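Robot arm in the tray return room - what happens to the people on that shift?

Asked in: Workplace and Equipment > Food Service
Tags: dish return, automation, staffing, shift planning

Ruba Dabbas

I supervise the dish return area at a staff canteen that serves over 500 lunches a day. In April the operator, Kivdale, is putting one robot arm on the sorting table, between the tray hatch and the rack loader. The supplier is Hernov. As quoted to us, the arm picks plates from the table and places them in racks by type. It doesn't scrape, doesn't handle flatware and doesn't handle anything with food still on it.

At present four people cover the lunch peak: one at the hatch, two sorting and one on the machine. The proposal reduces that to three, with the fourth moved to the serving line. No hours are being cut on paper, but the two sorters are worried, and I don't have good answers for them.

What I want to know from people who have been through this:

1. What does the remaining sorter do all day once the arm is in?
2. Does the pace at the hatch change?
3. Who deals with stoppages, and does that person get trained and paid for it?
4. Is there anything about the table or the plates that we should sort out beforehand?

We use plastic plates in several colors, some of them quite old. The machine is a standard rack type. I have read the supplier's sheet, so please no links to brochures.

3 replies

Halina Gajewski

We have had an arm on plate sorting for 13 months, at a site a bit smaller than yours. I was a sorter before and I am the shift lead now, so I have done both jobs. I'll take your points in order.

The sorter's job turns into preparation. Before the arm, I picked up a plate, scraped it, looked at it and racked it in one movement. Now the person scrapes and sets the plate down where the arm can reach it, and the arm does the racking. It is less lifting and less twisting. It is also more standing in one place, and the hands repeat a shorter motion. Two of my colleagues like it better and one asked to transfer. Plan a rotation from the first week. We swap every 20 minutes between hatch and preparation, and we wrote it on the shift sheet so that it doesn't depend on who happens to be leading.

The pace at the hatch doesn't change, because the diners arrive when they arrive. What changes is what happens when there is a queue. Two experienced sorters speed up when they see trays backing up. The arm keeps its own rate. During the worst part of our peak, from 12:15 onward, a person racks by hand at the other end of the table and the arm carries on at its end. Ask Hernov whether their cell permits a person to work alongside it. Ours does, at reduced speed. Some don't, and then your three-person plan has a hole in it.

On the table: spacing matters more than I expected. Plates that overlap or touch get picked badly or skipped. We trained on a spare table with a patterned cloth before going near the real line, using plates out of normal stock, and the first lesson was to put them down side by side with a gap.
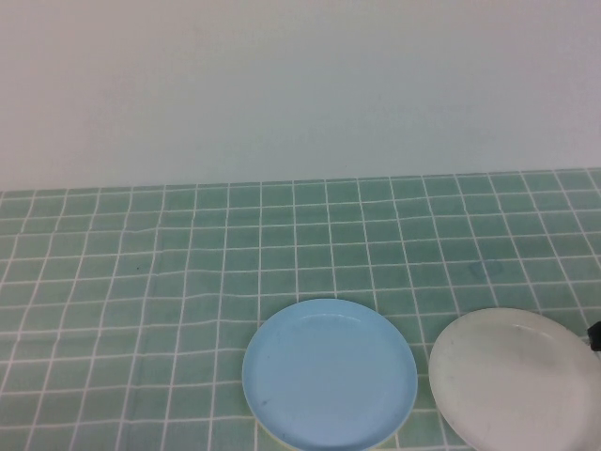 Blue plate and white plate on the practice table, set down with a strip of cloth between them.

A gap of that sort was enough for our setup. It is narrow to begin with, and when people are in a hurry they start closing it up. We marked out positions in the end.

Scuffed plates were less of a problem than the supplier suggested. Ours are worn and the arm still takes them. Warped ones are a different matter. Pull those out now, and agree in writing who pays for replacements. Kivdale may assume it comes out of your department's budget.

Stoppages: name one person per shift, train them properly and put the duty in their job description. Our first version was "whoever is closest," and so the same person did it every time, unpaid. After Wiesława Zieliński from our works council raised it, the duty became a listed task with a supplement. Get this settled before installation. It took us five months afterward.

Keep your own stoppage log as well. The arm's log records the fault code and the restart time. It doesn't record that somebody left the hatch to go and clear it.

Ryota Kawaguchi

You will lose one post within a year regardless of what the paper says. It happened at my old place. They moved a guy to the serving line, he left, and they didn't replace him. Not saying the robot is bad, it worked fine.

Also get good mats for standing on.

Ruba Dabbas

@Ryota - was there any written commitment about filling the post? That's what I am trying to get.

Ryota Kawaguchi

No. Verbal only.

Ingeborg Steinbach

I do work planning for a catering contractor and have been involved in three of these installations, two with Zendamik equipment and one with Hernov. Halina's reply covers the daily side well. A few additions on the planning side.

Count the tasks before you count the people. Write down everything the two sorters do now, including what isn't in any procedure: spotting cracked plates, fishing flatware out of bowls, telling the kitchen that a dish is coming back uneaten. The arm takes over one line of that list. At the Jabłońska site the cracked plates were missed for weeks after the change, because the check had been part of the racking motion and had never been written down as a task. It was then assigned to the preparation position, and the time allowance for that position was raised.

Measure the present state. Log hatch queue length and racks per hour for 12 working days before installation, using the same form you will use afterward. Without it you can't show whether three people are enough, and the discussion will rest on the supplier's rate. That rate is normally measured with clean, separated plates of one type.

On staffing, ask for a review date and a condition: the fourth post stays assigned to dish return until the log shows that the peak is covered with three. In the Hernov case management accepted this without much argument. The fourth person went back to the hatch for the first month - which turned out to be needed - and moved to the serving line after that.

On the sorters' worry, involve both of them in the acceptance test. They know which plates stick together and at what time the trays pile up. If the test is run by the supplier alone at 10:00 in the morning, it will pass.

One correction to Halina: working alongside the arm at reduced speed isn't something the site can decide for itself. It has to be covered by the risk assessment for that particular cell. Ask for the document and check that it describes hand racking at the same table.

Ruba Dabbas

Thank you, both long replies are very useful. I have asked for the risk assessment and started the log today. The warped plates are already in a separate crate, and there were more of them than I would have guessed. The supplement for the stoppage duty goes to the site manager next.

Halina Gajewski

Good. Put the rotation in the same letter.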